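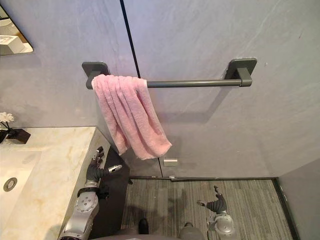 *Mechthild Prantl*

Notice was given in February that the bathhouse at Lasteck would close its doors to the public at the end of the season. The notice was posted in the entrance hall and signed by the Director, Valentin Bühler. It ran to 12 paragraphs, of which the residents read the first.

Objections were to be submitted in writing. Ingeborg Grabner submitted hers on the back of a seed catalog. She stated that she had bathed at Lasteck every morning since her marriage, that she had outlived the marriage, and that she did not see why she should be outlived by the boiler. The objection was stamped, numbered 576, and placed in a folder.

The Director replied to each objection individually. His letters were correct in every respect. They expressed regret, cited the relevant section of the charter, and wished the recipient continued good health. Mrs. Grabner returned hers with the spelling of her name corrected.

A hearing was held in the upper room at four in the afternoon. Carmela Herrero, who kept the minutes, recorded that the Director spoke first and that the windows were opened at the request of several persons. She recorded that the repairs would cost more than the town of Lasteck had spent on its roads in ten years. Mrs. Grabner then asked whether the Director had ever used the baths. He replied that his duties had not permitted it. The minutes show a pause.

The following morning the attendant admitted two persons before seven. One was Mrs. Grabner. The other paid the full rate, declined a receipt, and asked in a low voice where one was supposed to leave one's shoes.

They did not speak. She took the pool nearest the window, as was her custom, and he took the one beside it. At half past seven she informed him that the water was always better on the left.

The second notice was posted in the spring. It was considerably shorter than the first, and it concerned only the hours.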